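Cuaderno de taller, célula de dos brazos
Marzo, 16:00 h

Sigo con la comparación de pinzas. Khoa Tiêu defiende las Stodum, yo las Mandagi, y los auriculares no defienden a ninguno de los dos. Hoy toca Stodum en ambos brazos, con el controlador de Plekport y la última configuración que nos pasaron desde Prerthorpe, que traía un manual de 23 páginas y ni una palabra sobre objetos con cable.

Pieza de prueba: los auriculares rojos. Una diadema curva es un mal sitio para cerrar dos mordazas, y por eso la elegimos, en un momento de optimismo que consta en acta.

Ajustes: apertura al máximo, fuerza al nivel 4, espera de 300 ms entre el cierre de una pinza y el de la otra. Con menos espera, las dos tiran a la vez y cada una opina distinto. Con más, me da tiempo a ir por café.

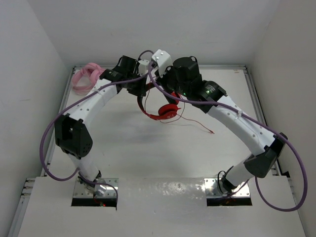
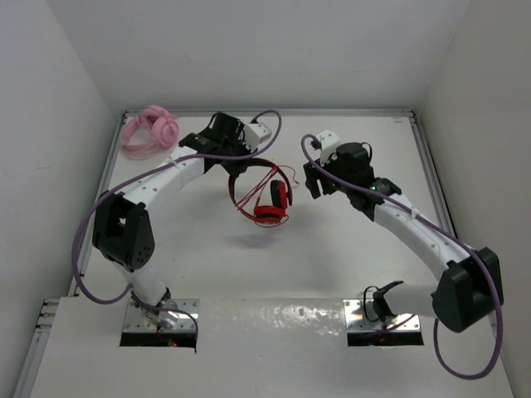

Los dos brazos y los auriculares rojos, en dos momentos de la prueba.

Notas sueltas:

La diadema se deja agarrar mejor de lado que desde arriba. Khoa dice que ya lo dijo. Lo he buscado en el cuaderno y no aparece.

El cable de audio sigue siendo el verdadero jefe de la célula. Llevamos casi 16 intentos y en los que apunté como malos siempre figura él. Probar a recogerlo antes con el brazo izquierdo, aunque eso sea hacer trampa.

Los cables morados hacen un bucle muy generoso en los codos. De momento no los acorto: la última vez que acorté uno, el brazo descubrió que le gustaba estirarse. Revisar las bridas de los antebrazos.

Repetir todo con las Mandagi, mismos ajustes, sin tocar nada más (Khoa, esto va por ti). Si salen peor, arranco esta hoja.

Pendiente: preguntar a Plekport por qué el registro guarda la fuerza sin unidades.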